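Kann der Roboter den Schreibtisch aufräumen? So testen Sie es, bevor Sie Geld ausgeben

Von Italo Bellini, 27. April 2021

Seit Jahren höre ich, die Maschine für die kleinen Handgriffe sei fast fertig. Pinsel in den Becher, Brieföffner in die Schale, Tisch frei. Ich habe für zwei Werkstätten Angebote geprüft und bin dabei misstrauischer geworden. In den Vorführungen klappt fast immer alles. Im Alltag liegt der Pinsel dann schräg unter einem Lappen, und der Arm wartet auf jemanden, der ihn befreit.

Die folgende Anleitung beschreibt einen Test, den man an einem Nachmittag durchführen kann. Sie brauchen dafür einen Tisch, ein paar dünne Gegenstände, zwei oder drei Behälter und einen Anbieter, der bereit ist, Sie die Gegenstände selbst hinlegen zu lassen. Am letzten Punkt scheitern schon manche.

Schritt 1: Die Aufgabe eng fassen

Schreiben Sie einen einzigen Satz auf. Bei uns lautete er: »Alle Pinsel stehen im Becher, alle Brieföffner liegen in der Schale.« Mit »Ordnung schaffen« können Sie nichts messen. Legen Sie auch fest, was als Fehler zählt. Bei mir ist ein Pinsel, der quer über dem Becherrand liegt, ein Fehler, auch wenn der Vertrieb das anders sieht.

Schritt 2: Mit dem einzelnen Gegenstand anfangen

Legen Sie zunächst nur einen Pinsel hin, frei und ohne Nachbarn. Links und rechts vom Stiel soll Platz für die Greiferfinger sein. Das ist die leichteste Variante, und wer hier schon nachfassen muss, braucht die übrigen Schritte nicht mehr.
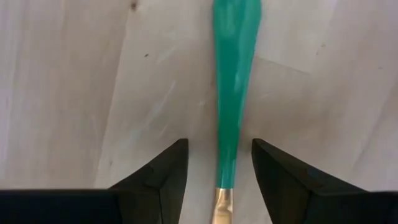
Achten Sie auf lackierte Griffe und blanke Metallteile. Glanz macht vielen Kamerasystemen Mühe, und ein Stiel, der sich verjüngt, bietet an jeder Stelle eine andere Breite. Ermanno Longo, mit dem ich die Tests bei Gentile vorbereitet habe, nimmt deshalb grundsätzlich glänzende Ware. Mattes, kantiges Holz, meint er, könne jeder.

Wiederholen Sie den Griff 40 Mal und drehen Sie den Pinsel vor jedem Versuch. Lassen Sie den Anbieter dabei nicht an die Tischkante. Eine kleine Korrektur mit dem Zeigefinger ist schnell gemacht und taucht in keinem Protokoll auf.

Schritt 3: Flache Dinge dazulegen

Ein Brieföffner ist schwieriger, als er aussieht. Die Klinge liegt dicht am Tisch, der Griff ist dicker, der Schwerpunkt sitzt je nach Modell woanders. Verteilen Sie mehrere Stücke in unterschiedlicher Entfernung und stellen Sie die Behälter an die hintere Tischseite. Dann muss der Arm greifen, heben, drehen und ablegen, ohne unterwegs etwas umzuwerfen.

Notieren Sie für jedes Teil drei Werte: aufgenommen oder nicht, richtig abgelegt oder nicht, Dauer in Sekunden. Die Dauer ist der unangenehme Wert. Ich selbst räume einen solchen Tisch nebenbei auf, während ich telefoniere.
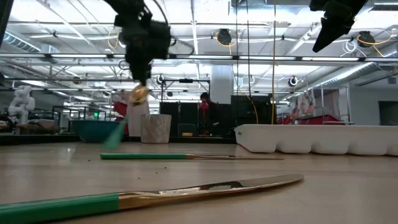 Brieföffner auf dem Tisch, dahinter Schale, Becher und Kunststoffbehälter.

Schritt 4: Stören

Verschieben Sie einen Behälter um eine Handbreit – und zwar während der Arm unterwegs ist. Halten Sie dabei Abstand und benutzen Sie einen Stab, falls die Anlage keine Freigabe für die Arbeit neben Menschen hat. Schalten Sie danach eine Lampe aus. Legen Sie zwei Gegenstände über Kreuz. Die Steuerung von Jarent hat bei uns den verschobenen Becher erkannt, über Kreuz liegende Teile aber in 5 Fällen hintereinander angestarrt, bis wir abbrachen. Prarent wollte diesen Schritt gar nicht erst mitmachen.

Schritt 5: Rechnen

Eine Erfolgsquote von 75 Prozent klingt im Prospekt brauchbar. Bei 1000 Griffen bleiben aber 250 Teile liegen, und jedes davon hebt ein Mensch auf, der ohnehin daneben stehen muss. Rechnen Sie diese Minuten in den Preis ein, dazu das Einrichten nach jedem Umbau. Bei Miris war die Einrichtungszeit im Angebot nicht aufgeführt. Fragen Sie danach.

Mein Stand

Für sortierte Ware in immer gleicher Lage würde ich heute einen Greifer kaufen. Für den Tisch am Ende eines Arbeitstages nicht. Im Juli wiederhole ich die Schritte 2 bis 4 mit denselben Pinseln und trage die Ergebnisse hier nach.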